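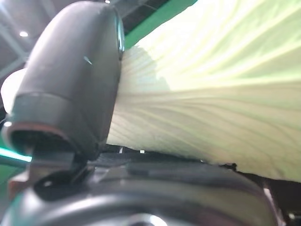 Mercy Barasa told me I'd got the whole night backwards: the warm-up set was the real show, and the headliner only had to keep the lights on after that. I've been turning it over since I got home, and you know what, I think she's right!

Blog > Nights Out > Live Sets

So, Truvcombe. If you haven't been, it's the old dance hall behind the bus depot, with the low ceiling and the stairs that make everyone slow down and grab the rail. It holds 200 and it felt like every one of them was already in when I arrived, coat still on, ears still cold. Akbari was playing first. I only knew one track of theirs (the long one with the hand claps that everybody was passing around in May) and I figured I'd get a drink, say hi to people, and start paying attention later.

I never got the drink. Akbari opened with what must have been ten minutes of almost nothing - a bass note, a bit of hiss, a voice saying one word over and over - and people just stopped talking. Then the kick came in and the entire room went up at once. I was next to the left speaker stack with my bag between my feet and I did not move from that spot for two hours, except up and down.

What I loved most was how patient it was. There was a stretch in the middle where the tempo dropped so low I thought something had gone wrong with the decks, and a guy near me yelled "keep going!" and they did, they kept going, slower still, until that hand clap track crept in underneath at half speed. I screamed. I'm not proud of it but I'd do it again.

Warkell came on after and it was good, really good, big shiny piano house and a smoke machine that got a little out of hand. I danced, I sang the bits with words. But Mercy's point stands, because when we were all outside afterward hunting for rides, it was Akbari's set people were humming.

A couple of things for anyone going to the next one. The coat check is 2 dollars, cash only, and the line moves fastest before the first act. The sound is best just left of center, maybe six steps back from the booth. The bathroom by the stage is hopeless, so use the upstairs one. And the night bus that stops out front is the 226, which runs later than the sign says it does (I waited with nearly no hope and there it was).

Hosine is up next at the same place, playing all night with no support, and I've already got my ticket. I've heard one recording of the closing hour from the last tour and it's wild - there's a bit with an accordion? Over a breakbeat? I've played it to everyone at work. If you're coming, I'll be by the left stack again, so come find me and say hello!

This site uses cookies to remember your settings. By continuing to browse you agree to our cookie policy. Accept | Manage preferences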